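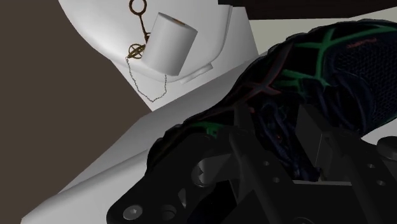

I've been meaning to write about robot club since February, and every time I sit down the kettle goes on instead, so forgive me if this rambles a bit. We meet at the back of the Indton library, and this term we've been working in simulation, which suits me very well as I'm hopeless with a soldering iron (ask Prys Prydderch, who still has my first attempt in his drawer!).

The task is tidying. The arm has to pick up a shoe without dragging everything else along with it, and you wouldn't believe how much there is to think about in one shoe. Do you go for the laces or the side? How wide do you open the fingers? I'd have said the laces every time, but Prys is a firm believer in the heel and we've had long, friendly arguments over the biscuits.

We each get 50 tries an evening, and I used 13 of mine just sorting out the angle of the wrist - a humbling business. Next month we swap the shoe for a mug, and I've already started worrying about the handle. If you're nearby and fancy joining, do come along, we start at 5 and there's always cake.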